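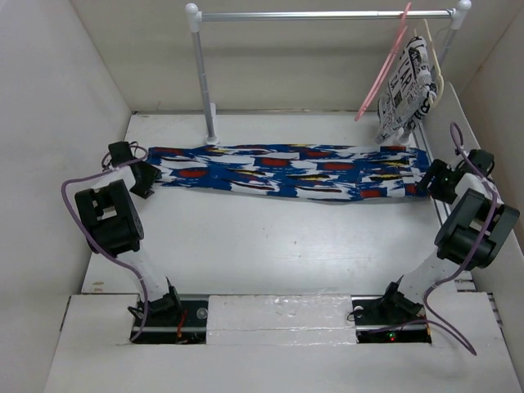
How to Fold and Hang Printed Shirts and Shorts

Last updated 15 Apr 2020
Text: Marwa Kabbaj. Checked by Rosario Lo Presti.

This page covers light woven garments with an all-over print: camp shirts, board shorts, loose summer trousers. It does not cover knits, which stretch when handled by the ends and need a different fold. The method is the one we use in the stockroom at Clemdale, adjusted for a home table and a single rail.

Before you start

You need a flat table wider than the garment is long, with a plain top. A white or pale top is best, as the edge of a dark print is easy to read against it. Wipe the table and let it dry. Empty the pockets and close any zipper, button or drawstring. Garments must be fully dry. A waistband that feels cool to the hand is still damp inside and goes back on the line.

You also need a flat-profile plastic hanger for each item that will hang, and a rail with clear space on both sides of it. Clip hangers are needed for shorts. Shirts go on ordinary ones.

Part 1. Flattening

1. Lay the garment face down. Take hold of it at the two ends of its longest straight edge. For shorts this is the waistband. For a shirt it is the hem.

2. Pull the two ends apart until the edge is straight, then stop. Further tension puts a wave in the fabric on the opposite side.

3. Lower the edge to the table, keeping it parallel to the table edge.

4. Smooth from the straight edge outward with the side of the hand. Work over pocket bags last. A pocket bag that has folded back on itself will print through the outer layer as a ridge after storage.

5. Check the side seams. They should lie on top of each other or at the two outside edges, depending on the cut. If one seam has rolled toward the middle, lift that side and lay it again. Do not push the seam across the table.

Part 2. Making the strip

1. Fold the garment lengthwise so that the lower edge meets the straight edge. On long items, fold in thirds.

2. Flatten the fold with the palm. Do not crease it with a fingernail. Rayon and viscose mark easily and the line will need steam to remove.

3. Compare the two long edges. The one made of stitched hem or waistband should be nearly straight. The other may dip a little where the cut is curved, and this is acceptable.

4. If the strip is wider at one end, open it and repeat. Trimming the width by tucking in the excess produces a lump that shows in a stack.

Part 3. Folding to stack size

1. Bring one end of the strip to the center, then bring the other end over it. The Clemdale shelf takes a stack fold no wider than the shelf divider, so we fold to a card template cut by Elaheh Esfahani. At home, a magazine is a suitable size.

2. Turn the item over so that the last fold is underneath.

3. Check the corners. A busy print hides folding errors, and the eye tends to follow the pattern when it should follow the cloth. Judge squareness by the outline only. On a blue, red and white brushstroke print, white areas near the border are the hardest to judge, as they merge with a white table. A dark stroke along the border helps: the black band on top of the flap here gives a clear line to check against the table, up to the squared-off end. Where a print has no such line, run a finger along the edge.

4. Tuck in any flap that projects past the body of the fold, or refold from Part 2 if the flap is wider than two fingers.

5. Stack with the folded edges all facing the same way. Limit stacks to the height at which the lowest item can still be pulled out with one hand flat on top.
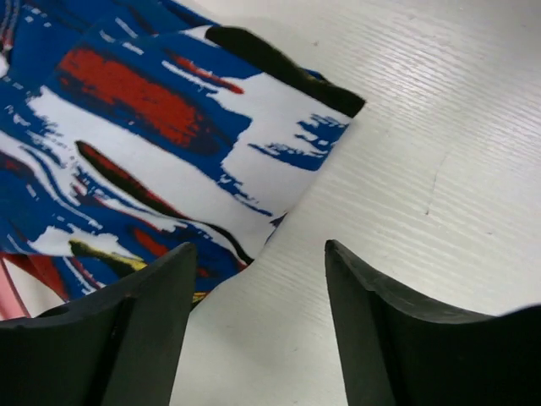 Choosing between folding and hanging depends mostly on fiber and on how soon the item will be worn. Cotton and cotton blends store well folded. Rayon, viscose and thin linen are better hung if they will be used within the week. Prints with large blocks of saturated color show crease lines more than small repeats do. On this one a crease across the big red brushstroke would be easy to see, and the same crease in the speckled blue and white areas would be hard to find. If a printed item must be folded for the season, place the fold lines in the busiest part of the pattern. Our winter storage is packed in December, and items folded this way have needed less pressing in spring.

Part 4. Hanging

1. Hold the hanger in one hand near the hook, with the garment on the table, front side up and collar open.

2. Insert one shoulder of the hanger through the neck opening, then the other. Do not force the hanger up from the hem of a buttoned shirt.

3. Lift by the hook and let the garment drop under its own weight. Center the neck seam on the hanger. The tag should sit directly below the hook.

4. Keep hold of the hanger until the hook is fully over the rail. On a light freestanding rack, lower it straight down. A sideways push can shift the posts.
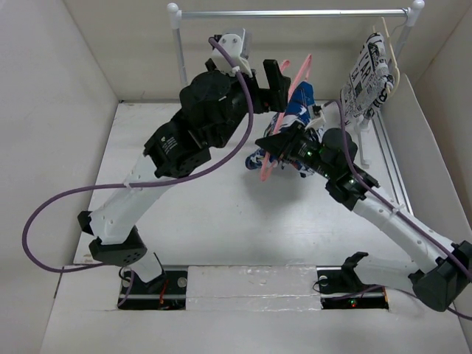
Part 5. Spacing and final check

1. Leave a hand's width between printed items on the rail.

2. Face all hooks the same way.

3. Straighten hems from below. Pull gently at the side seams, never at the center.

4. After a day, check folded stacks for lean and rebuild any that have shifted.

Corrections to this page go to Siham Ramadan in the Clemdale stockroom.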